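Charging cable

Print | E-mail 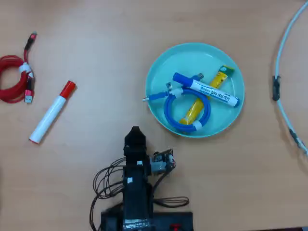

A charging cable carries power, and often data, between a device and a supply. Most have a USB plug at one end and a smaller connector at the other. The wires are covered in plastic or in a braided sleeve – the braid resists wear but adds a little stiffness.

Cables usually fail near the plug, where bending is sharpest. Loose coils held with a soft tie last longer than tight ones. Long, thin cables charge more slowly.

Last edited 2019-07-28

Related articles
Extension cord
Power adapter
Wall outlet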